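Umo Community Arts
Vacancy: Studio Assistant (part-time)

Umo runs evening and daytime classes in drawing, sign painting and lettering from two rooms above the old Fostau print shop. We are looking for a studio assistant to join us from October. The post is for 35 hours a month, mostly between 5.30pm and 9pm, and pays £880 a month.

What the job involves

You will set up the rooms before classes, put out materials and clear away afterwards. You will sign people in, answer simple questions and take payments for paper and brushes. Once a term you will help Moushumi Bhattacharjee hang the student show in the downstairs corridor.

You do not need to teach. If you would like to, Debashish Matubbar can arrange for you to shadow the beginners' lettering class after your first three months.

You will also keep the stock list up to date. We hold 135 items on it at present, from masking tape to mahl sticks, and it is checked at the end of each month. There is a yearly budget of £1,000 for replacements, and orders go through Jamila Gunawardena.
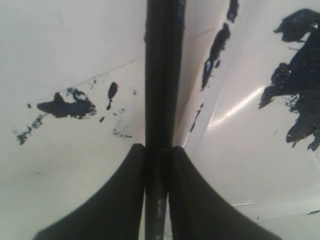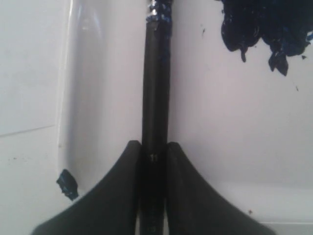
Who we are looking for

You should be reliable, tidy and comfortable talking to adults of all ages. Some experience of a studio, workshop or school art room would help. You must be able to manage two flights of stairs with boxes of paper, or tell us what you would need to do the job another way.

A basic DBS check is required. We pay for this.

How to apply

Send a CV and a letter of no more than one side to Shiuli Kanagaratnam, Studio Manager. Please say which evenings you can't work. Interviews will be held at the studio and last half an hour, with a short practical task setting up a table for a class.

If you have questions about the post or would like to look round first, ring the office between 10am and 2pm and ask for Trefor Trevor.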